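Grukedia Refurbished Parts
Home > Tower spares > Drive bay parts

Blue 3.5-inch drive caddy with SATA data cable, used, suits Dell-style desktop towers

Condition: used, cleaned, tested for fit
Sold as: one caddy, one data cable
Pack option: bag of 12 caddies, no cables
Stock code: Floltora 3B
Warranty: 3 months, return to base

Blue plastic caddy for a full-size 3.5-inch hard disk. The drive sits between the rails and the whole thing slides into the metal cage without screws. The caddies get lost more often than they get broken. Usually the old drive was pulled for destruction and the caddy went with it, leaving the owner with a good tower and no way to hold the new disk still.

We strip ex-office and ex-school towers at our Siddiqui workshop and keep the caddy, data cable and cage from each one where they are worth keeping. Stock changes weekly. The shade of blue varies a little from batch to batch and we don't match colours within a pack.

Data cable

The cable supplied is a blue SATA data cable, pulled from the same type of case. It has enough slack to be looped over the board side of the tower and still reach the drive. Power comes from the lead already on your power supply and is not included.

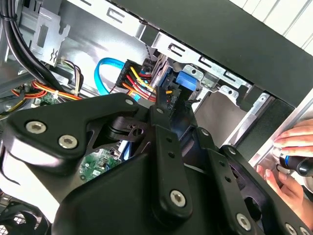 Check the clip on your existing cable before ordering. If the metal spring has gone, the plug will creep out over time and the disk will drop off the system at random. Replacement cables are also sold separately on the SATA leads page, in blue only at the moment.

Will it fit my tower?

The caddy is made for a full-width 3.5-inch disk. It will not hold a 2.5-inch laptop drive or an SSD unless you also use an adaptor bracket (see Skullix bracket, listed under Accessories). Slimline and micro cases use a different part. If you are unsure, email a photo of the drive cage with the side panel off and we'll check it against what is on the shelf.

Measure the cage opening as well as the disk. Some towers of the same age were built with a fixed cage and screw holes, and the caddy has nothing to grip in those.

Fitting

Shut the computer down, switch off at the wall and unplug everything. Lay the tower on its side on a clear bench with the open side facing up. Touch bare metal on the chassis before handling the drive.

Flex the rails outward slightly and seat the disk so the pins on each side go into the screw holes. The connectors should face the open end. Lower it into the cage until both sides click, then plug in data and power. The plugs are keyed and only go one way.

To remove a drive, take off both plugs first, squeeze the caddy and draw it straight out of the bay. Don't lever it with a screwdriver.

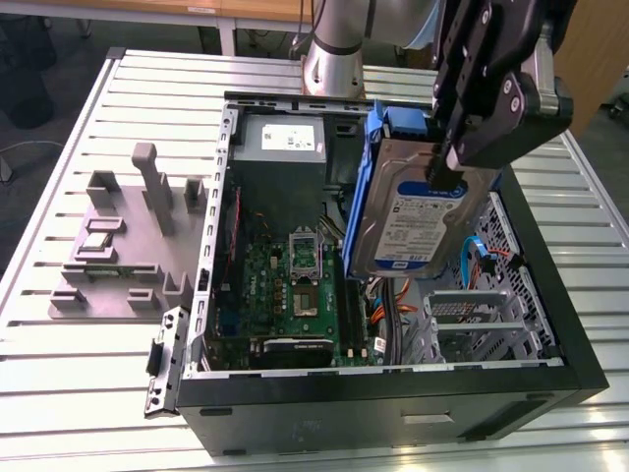 Once the side panel is back on, start the machine and go into the setup screen. A new disk should be listed there before you try to install anything on it. If it doesn't show, reseat both ends of the data cable and try the other port on the board.

Other parts from the same towers

Motherboards, power supplies, heatsinks and cages are listed separately when we have them. Boards are sold without a processor or memory unless the listing says otherwise. Hard disks are not sold from this page. Any that come in with a tower are wiped or destroyed.

Orders and returns

Orders placed before noon leave the same day. Caddies are posted in a padded satchel, packs of 12 in a carton. Pick-up from the workshop is free, ring ahead so the order is at the counter.

A caddy that doesn't fit can be sent back for a refund or a swap, provided the pins are still on it. Schools and repairers with an account can order up to 3,000 caddies a year at the bulk price. Ask for Ridwan Ngui on the parts desk.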